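Gongate FAQ

Last updated Oct 6, 2019

What is Gongate?

It's my method for getting a two-armed robot to tidy and fetch things in rooms it hasn't met before, all done in simulation. I started it as a side branch of Foluneck (my old grasping code) and it sort of ate the parent project. The rooms come from a generator called Arrieta, which throws together furniture, walls and pictures in all sorts of odd combinations. 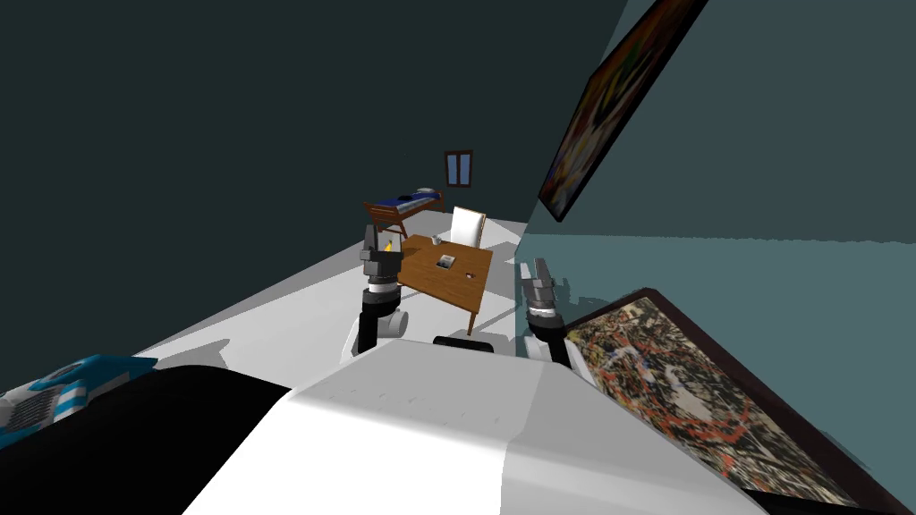
I train on 1,000 generated rooms and keep another 200 back for testing. The policy gets the camera views and the joint angles and that's your lot! No floor plan, no list of objects. It has to work out what's a table and what's a bed by itself, and for the first few weeks it was truly dreadful at it.

Does it work?

Better than I'd hoped, with a big asterisk. Mugs and other chunky things go well. Flat things lying on a table are still a pain (if you've ever tried to pick up a playing card in mittens, you'll know the feeling), and I've got some 3,099 failed attempts saved if you fancy a browse.

Why bother with wrist views at all?

I get this one a lot. The head view is great for finding the table, but near the end of a reach the arm tends to get in its own way. A wrist view keeps the fingers in sight the whole time, so the policy can judge the gap between them. When I took the wrist views out, the grasping scores dropped in both of the 2 runs I tried, so back in they went.

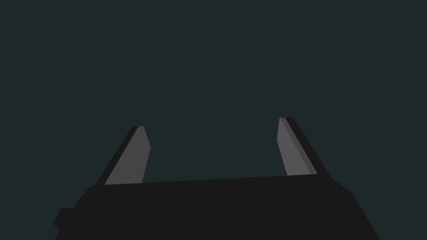 Can I run it on my own robot?

Not yet, sorry! I've only ever run it in simulation. Rulmont, the bit that should handle real motors, is half written and I'm hoping to get back to it in December.

Where do I report a bug?

Use the tracker, please, and paste in your room seed. Without the seed I can't rebuild your room and I'll only end up asking you for it.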